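Course notes > Automation for Small Producers > Planning and Purchasing

Session 5: What the arm costs, and what everything else costs

Good morning again to those of you reading this after the holidays. I promised Urs Aebischer I would write up the budgeting session properly, and he has been very patient with me, so here we are at last.

When people first plan a picking cell, they ring up a supplier, get a price for the arm, and write that price at the bottom of the page as if it were the whole job. I did the same with my first one at Osstead and spent all of June going back for more money (not a happy month!). Please start from the task instead. What will be handled, how soft is it, how big is it, and where does it have to end up?

Fruit is a good teacher here. An apple, an avocado and a bunch of grapes may share one worktop, and yet each asks something different of the fingers that pick it up – the grapes above all. With two arms you also pay twice for grippers, wrist cameras and cabling, and you need walls, a rail to mount things on and somewhere to run the wires.

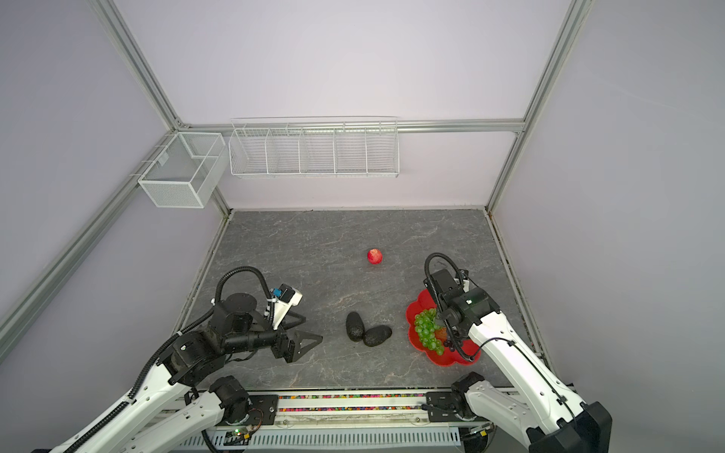 Drawing up the sheet

Give every line its own row, however small. In our worked sheet the Huvico frame parts come to 939 and the Soretti finger set to 400 for each arm, so 800 for the pair. Arellano quoted us for the cabling separately, and I would ask any supplier to do the same, as it is awfully easy to lose cable trays inside a line called "sundries". Leave a row for spare fingers, a row for training, and a row for the produce itself, which you will get through faster than you expect.

Before next time

Bring a draft sheet for your own cell, with 2 quotes for the gripper and one for everything else. Rough figures are fine – I would much sooner see a guess with a question mark beside it than a blank row. Urs will look over the mounting and wiring lines with you, and I'll take the rest.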